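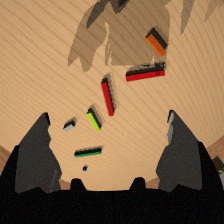

Blocks on the simulated tabletop, looking down past the gripper fingers. Render: Ulla Myklebust

Ulla Myklebust keeps her bench at Grønli, the shared workshop in Carunbridge, but most of the work on her arm is now done on a laptop in her kitchen. The project is called Ivo. It is a two-finger pick-and-place arm, and before any new motion goes to the hardware it has to run in Jundel, the simulator she wrote to go with it.

"I started with the hardware, and that was the wrong order," she says. "I stripped a wrist gear in the first month. The part took 20 days to arrive, and all I had in the meantime was a bracket with wires coming out of it. So I modeled the arm and carried on."

The first version of Jundel had a gray plane, an arm and a cube. It was enough to check that the joint limits were right and that the elbow cleared the pedestal. It was no use for vision. The block finder worked on color against a plain background, and it failed as soon as the real camera saw wood grain.

The current version has a grained tabletop and a light that throws proper shadows. Myklebust considers the shadows the more important of the two. From above, the side of a block facing away from the light goes almost black, and the finder has to decide where the block ends and the dark part begins.

"The dark green one is the worst," she says. "You get a thin strip of green with a black band next to it. My first finder put the center of the block on the strip, so the grasp was off to one side every time. On a red block you have more color to work with. It still gets the angle wrong if the shadow is ragged."

The ragged edges come from the renderer. The shadow map is low resolution, and large shadows on the table break into steps along their borders. She has raised the resolution twice and lowered it again both times, the second time after the frame time reached 40 milliseconds. Her laptop has no separate graphics card.
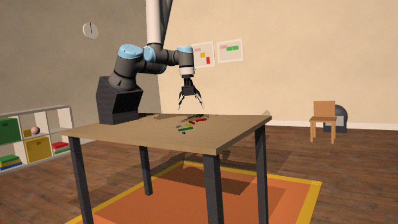
Ivo in Jundel, with the gripper open over the table. The room model was added in February.

The room came later. Walls, shelf, rug, chair and posters all went in over a few evenings, and the wall clock was the last thing she modeled. None of it is within the arm's reach. Myklebust says it is there for the side camera, which is used to check the pose of the arm against the joint readings.

"With blank walls the check passed whatever I did. Once there was furniture behind the arm I started getting false edges, and I could fix those."

A test consists of up to 100 grasps, with the blocks scattered again before each one. The position and rotation are random within a patch near the middle of the table. Blocks may land close together, but they may not overlap. The gripper starts open above the patch, pointing straight down, and the log records the chosen block, the approach angle and the finger gap at closing.

Small blocks remain a problem. The blue one is short enough that a fingertip can touch the table before the pads are level with it. She has tried a shallower descent and a softer stop, and prefers the stop.

"The real table isn't flat either," she says. "If I tune the height in simulation to a fraction of a millimeter, I'm tuning it for a table I don't own."

Friction is set by hand. She dragged a block across the bench at Grønli with a spring scale, wrote down the readings and took the middle one. Contact between the fingers and the block was harder to measure, and the value in the file is a guess with a comment next to it saying so.

The next job is the wrist. The replacement gear has more play than the old one, and the model still assumes none. Myklebust plans to add the backlash to Jundel first, rerun the short block tests, and then take the laptop back to the workshop, where the arm is bolted down and switched off at the wall.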